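Planner news: Dagdag learns to change its mind

The new task planner went onto the computer bench in December, and I've been itching to write about it ever since! Regular readers will know that Dagdag is our name for the layer that sits between "please service this PC" and the motion code that moves the arms. Up to now it worked from a fixed list of steps, top to bottom, and if one step failed the whole job stopped and waited for a person. The new version builds its list as it goes. Each step says what must be true before it can start (memory module in its slot, gripper open, other arm clear of the case) and the planner picks whatever is possible at that moment. 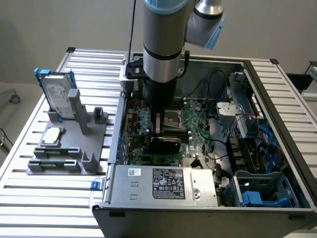 Maribeth Catacutan wrote most of the core, and she has kept it wonderfully small. There are 21 step types in all, and every one of them fits on a screen. Adding a new part to the bench used to mean editing the big list and hoping you hadn't upset something further down. Now you describe the part, say where it lives in the tray and how the fingers should hold it, and the planner works out the rest. I added a drive in an afternoon, and I'm no planner person.

Perception has had a good tidy too. Jennylyn Sarmiento retrained the part finder on 1,169 labelled views, a lot of them from the wrist cameras, where the fingers get in the way and shiny metal is everywhere. It used to mix up memory slots and expansion slots if the case was turned a little. She also made it give a confidence score for each slot, so Dagdag can ask for a second look from another angle before it commits. That second look is my favourite thing in the whole release.

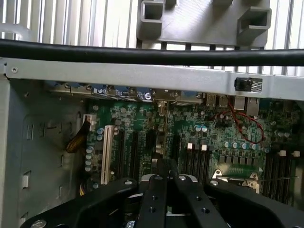 Wrist view of the motherboard, with the gripper fingers in front.

Two-arm work is where it gets really fun. Both arms share one map of the space over the case, and each reserves the bit it needs for its next move. If the reservations clash, one arm waits or goes and does something useful at the tray instead. We ran 525 planned jobs in the Grallumik simulator before trying it on the bench, and the deadlocks we found there (two arms politely waiting for each other, for ever) led to a simple tie-break rule that is now in the main branch.
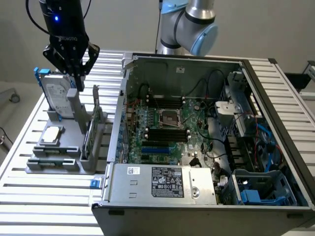 Still to do: cables. The planner treats them as a no-go area with a generous margin, which is safe but makes some reaches longer than they need to be. Maribeth has a branch that lets the margin shrink when the cameras have a clear view, and the Culevura team at Clanwood have offered to try it on their own cell. If you'd like to try it as well, pull version 2 of the planner, run the replay tool on one of your old logs and send Jennylyn anything that looks odd. She really does want the odd ones!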